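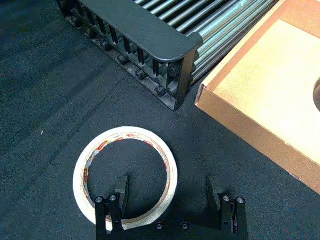
Ticket 442: Trays stopping short at the end of the roller rack

Home | Support | Open Tickets | Closed Tickets | Contact

Reading time: 2 minutes

Status: Closed
Reported by: Adaeze Ezeani, Packing
Assigned to: Sorcha Quinlan, Facilities Support
Site: Lullora, packing room, bench 8

Reported problem
Open cardboard trays placed on the roller rack do not travel its full length. They slow near the end frame and turn at an angle, and the packer must reach across the bench to pull them clear. The fault occurs with empty and filled trays. The reporter also notes lint from the felt bench cover on the underside of several trays.

Entry 1, 8:10 a.m., S. Quinlan
Attended the bench. The metal rollers were turned one at a time by hand, with the rack cleared. All turned freely except two near the end frame, which were stiff. No damage was found to the black rail or to the slats below it. Packing was asked to use the neighboring bench until further notice.

Entry 2, 9:25 a.m., S. Quinlan
Removed the two stiff rollers. Thread and felt fiber had wound around both axles. The axles were cleaned and the rollers refitted. An empty tray then ran to the end without stopping. A filled tray still turned to the left.

Entry 3, 10:40 a.m., H. Ngô
Checked the level of the rack. One foot was resting on a fold in the felt, which raised that corner. The felt was pulled flat and the foot reset. Five filled trays were run and all arrived straight. The bolts along the end frame were checked with a wrench; one was loose and has been tightened.

Entry 4, 1:15 p.m., A. Ezeani
Bench returned to use. One tray from the Anov delivery caught on the rollers. The cut edge of its front wall had been crushed and was hanging below the base. Other trays from the same bundle ran correctly.

Entry 5, 2:30 p.m., S. Quinlan
The crushed tray is considered a separate matter and has been referred to Rosário Pinheiro in Purchasing under ticket 218. Trays with crushed or split walls should be set aside and must not be placed on the rack.

Resolution
Rollers cleaned, rack leveled, one bolt tightened. The felt is to be brushed at the end of each shift and checked for folds under the feet of the rack. No parts were ordered.

Closed by: Léonie Marchal, 4:05 p.m.

To reopen this ticket, reply with the ticket number in the subject line.

This site uses cookies to keep you signed in. Accept | Manage settings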